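Zitgate table-sorting set: README and house rules

Hello, and thanks for picking up the Zitgate set. I'm Kerubo Laizer, and I look after the recordings and most of the arguments about how they get made. If you only want the numbers: 744 episodes, 12 tabletop layouts, hand-held gripper, one camera on the gripper, cutlery and small kitchen things going into plastic containers. The rest of this file is the rules we record by, which I'd love you to read before you send us anything of your own.

What's in the folders

Each episode has its video, the gripper width over time, the pose track and a small text file called notes. Please do look at the notes! People skip them and then write to me asking why episode 420 has no pose for its first stretch. It's in the notes (tracking started late, and we kept the episode because the grasp itself is fine).

Episodes are grouped by layout, and layouts are split by site. Seltbridge recorded most of them and Dustirport did the rest. The two sites use the same cloth and the same rules, but the room light differs, so keep that in mind if you train on one and test on the other. I'd be curious to hear how it goes.

Rules for setting the table

The cloth goes down first and gets smoothed by hand. A soft fold is fine. A ridge big enough to catch a fingertip is not – start again. Containers go at the far side of the table from the person recording, and everything to be picked up goes nearer, with clear cloth in between wherever the layout allows it.

Begin every episode with the fingers open and empty, and with at least part of the items in view. I know it's tempting to begin with the grasp half made, especially late in the afternoon, but those episodes are a pain to line up with the others and we drop them.
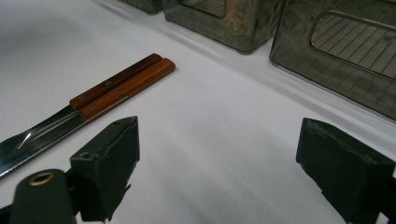
Layout with two wooden-handled knives and a row of smoky plastic containers, gripper open.

Knives get their own section, sorry

Saadet Bozkurt wrote the first version of these and I've only softened the swearing.

Lay knives flat. Don't prop one up on a container to make it easier to grab. They may touch or overlap, as we want some of those, but say so in the notes.

Grasp by the handle, every time. If you close on a blade by mistake, open again, finish the episode and mark it "blade contact". Don't delete it. We had a long back-and-forth over this one and I came round to Saadet's view: marked mistakes are useful, and missing ones leave the rest looking tidier than the work was.

No free hand near the table while the gripper is moving. This goes for sleeves and lanyards too. If something slides off the edge, let it fall and step back.

Only table knives. Facundo Retamal once asked about paring knives and the answer is still no.

Looking after the fingers

Scuffs on the finger pads are normal and you needn't swap them for that. Swap them if a piece has come away, if the pad wobbles when pressed, or if the two fingers no longer meet evenly. Write the swap in the notes of the next episode. Wipe the lens before each layout, with the lens cloth please and not the tablecloth (you know who you are).

Labels

We use four outcome labels: placed, dropped, blade contact, stopped. One label per episode, and the worst thing that happened wins. Two people label each layout separately, and if they disagree Hacer Soylu has the casting vote. She's stricter than I am, so a slightly wobbly "placed" may well have come back as "dropped".

What not to use it for

Please don't treat this as evidence that a robot is safe with knives around people. Every episode was recorded by a person holding the gripper, and people are very good at quietly slowing down near a sharp thing. The set has no faces or voices in it, and it should stay that way if you add to it.

Changes

14/01/2018: Conall Ní Mhurchú's loader, Russo, now reads the notes file and prints it when you open an episode. The older loader still works but won't be fixed. A handful of Dustirport labels are being checked again and should be in by February.

Questions, complaints and new layouts come to me. Put the episode number in the subject line.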